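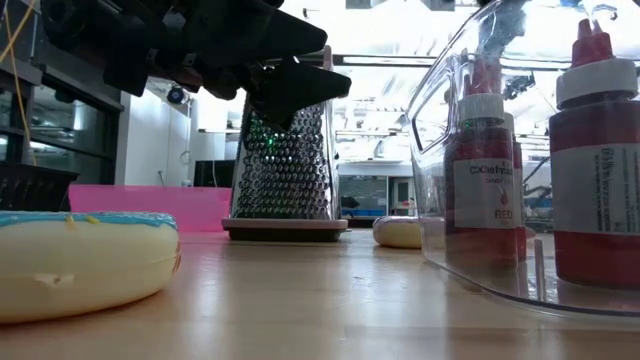
Skakari 中間報告（おやつ道具の貸し出し棚）
2019年6月27日
Hosoda 助成担当　ドヴォルザーク（Alžběta Dvořáček）様

いつもお世話になっております、Erside の貸し出し棚係です。前回のご報告が4月でしたから、ずいぶん間があいてしまいました。すみません！そのぶん書くことはたまっているので、今回はちょっと長いです。

色素と絞りボトルのこと

まず、いちばん時間を食ったのが食用色素でした。申請書には「着色用品一式」とさらっと書いたのですが、いざ棚に入れようとすると、背の高いボトルは浅いカゴだとすぐ倒れるんですよね。キャップの先がとがっているので、横にして重ねるのも嫌だし。Druklow の倉庫で余っていたカゴをいくつか試して、結局、透明で取っ手穴のついたケースに立てて入れることにしました。外から中身が見えるので、借りる人が「赤ある？」と聞きにこなくて済みます（私はこれがかなりうれしい）。 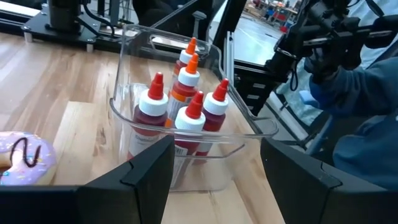
赤とオレンジは同じケースで管理することにしました。最初は一色一ケースにするつもりだったのですが、それだとケースばかり増えて棚がいっぱいになります。先端の色で見分けがつくので、いまのところ取り違えの話は聞いていません。ラベルは元のものをはがさず、そのまま残しています。原材料を確かめたいという方が思ったより多かったです。

ひとつ困っているのは残量で、濃い赤だと横から見ても減り具合がよくわかりません。返却のときに重さを量ろうかという案も出ましたが、面倒で続かない気がしています。何かいい方法をご存じでしたら教えてください。

おもちゃのドーナツ

こちらは大人気です。お店屋さんごっこ用に入れたものですが、ピンクのも、水色のアイシングに黄色い粒々がついた大きいのも、とにかくよく出ます。大きさがばらばらなので、ひとつの箱にまとめると小さいのが下に沈んでしまい、探すたびに全部ひっくり返すことになります。いまはピンクの浅いケースを置いて、小さいものはそちらへ、と決めました。まだ守られたり守られなかったりですけど。

紫のアイシングにチョコの線が入ったのが私のお気に入りで、つい手前に並べてしまいます。貸し出しは累計でだいたい200回、このうち40回がドーナツのセットでした。予想では色素が一番だったので、完全に読み違えましたね。

おろし金

ステンレスの四角いおろし金は、立てたまま置いています。寝かせると場所をとるし、ほかの物の下に入ると手を切りそうで。子ども向けのセットからは外して、大人の方にだけお渡しすることにしました。この変更は申請時の計画にないので、念のためここに書いておきます。

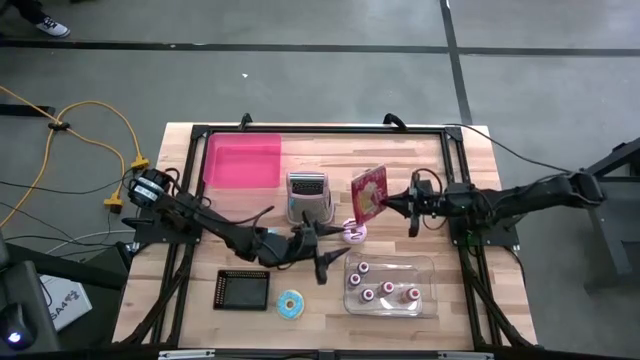 お金と、これからのこと

支出は予定より少し下回っています。ケースを Druklow から譲ってもらえたのが大きいです。浮いたぶんは棚札と、返却チェック表の印刷に回したいのですが、費目の変更届が必要でしょうか？必要なら様式を送っていただけると助かります。

残っている作業は、棚札の貼り替えと、貸し出しセットの見直しです。セットは現在11種類あって、このうち2種類はほとんど借り手がつきません。なくすか、ドーナツのほうに混ぜてしまうか、まだ迷っています。来月の打ち合わせまでに案を出しますので、そのときご意見をください。

領収書の写しは別便でお送りします。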